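Home | Notebook | Print Store | Projection | Sound | Contact

Workshop notebook, December

Bench open at 9.15, heater on, kettle on. I am writing this one up at more length than usual because Iwona asked me to put down what we did about the focus drift before the winter program starts, and because Rizwan will be in the booth by himself for the second half of it and I would like him to have something better than my handwriting on the back of a leader card.

So, the drift. Projector 2 has been going soft on the left side about fifteen minutes into a reel, and we have all been blaming the lens since the fall. I blamed it louder than anybody. Yesterday I swapped the lenses between the two machines and ran the Wiminano reel on both (it's the harbor short, the one with the rigging, and if anything shows up a soft edge it is rigging). The softness stayed with machine 2. So the lens is fine and I owe it an apology, and I owe Aurel one too, because he said "gate" back in the beginning and I talked right over him.

Took the gate out this morning. The left-hand runner has worn a good deal more than the right, and there is a shallow groove near the bottom where I can just catch a fingernail. Tension band on that side feels weaker as well, though I have no good way to measure that here and am going by my thumb. Aurel thinks the film lies flat while it is all cool and then starts to belly out toward the lamp once everything warms up, and the weak side lets it. That fits with the fifteen minutes. I have fitted the spare runner from the Matubbar parts box, the one wrapped in newspaper, and put the old one in the drawer marked KEEP, where I expect it will outlive me.

Test after fitting: ran the rigging reel twice through, then the talky one with all the subtitles. Sharp on both sides at the start and still sharp at the end the first time. The second time I thought I saw a little softness top left near the end, but my eyes were tired by then and Tahira, standing right next to me, said she didn't see it. Writing it down anyway. Rizwan, if you see it, please note the minute and which reel, even if it goes away again.
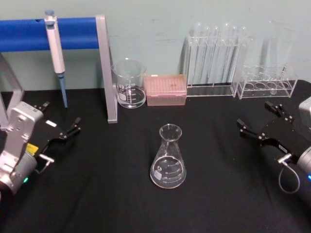
On to the splices. The print of Pletorness came in from the last society in worse shape than the paperwork said. I went through reels 1 to 3 on the rewinds with the cotton glove and marked 47 splices, of which 6 wanted remaking. The rest are ugly but holding, and I am a great believer in leaving an ugly splice alone if it goes through the gate quietly. Of the ones I remade, most were old tape gone gummy along the perforations. One near the end of reel 2 was out by a perforation, so that would have thrown the picture up with a frame line across somebody's forehead, right in the wedding dinner. Very glad to have caught that one! Reel 4 is still to do, and Ashraful has offered to take it if I show him the tape splicer first. I said yes at once.

A word on cleaning fluid while I remember. We are down to the last bottle and I would like us all to go easier with it. A dry velvet pass first, always, and then the damp one only where there's something to lift. I know I taught half of you to do it the other way around. I have changed my mind.

Sound. The Neltico amplifier has its hum back. It comes and goes with the dimmers, as it did last year, and it is there at 30 percent on the house lights and not at full or off. For now the house lights go all the way down before the short, no lingering at a nice cozy level, whatever the front-of-house people would like. I've moved the amp to the other wall outlet to see if that helps. Too early to tell.

Seating came up over tea. The hall says we can have 100 chairs and not one more, and Iwona would like the back row left out on subtitle nights, as people there spend the evening leaning left and right like reeds. I am all for it. From the booth port I can see every one of those heads, and the taller ones get into the beam if they stand up early for their coats.

Left for next time:

Reel 4 on the rewinds, with Ashraful.
Full run of machine 2 with the port glass in, lamp at show level, an hour at least.
Order splicing tape and one bottle of fluid. Tahira has the supplier's number.
Find the other changeover pedal. It was on the windowsill.
Label the new gate runner with the date it went in, which I forgot to do before closing the machine up.

Packed up at 4.40. Machine 2 has its cover on but is not latched, so lift from the back.

Contact the projection workshop | © Film society projection group | Back to top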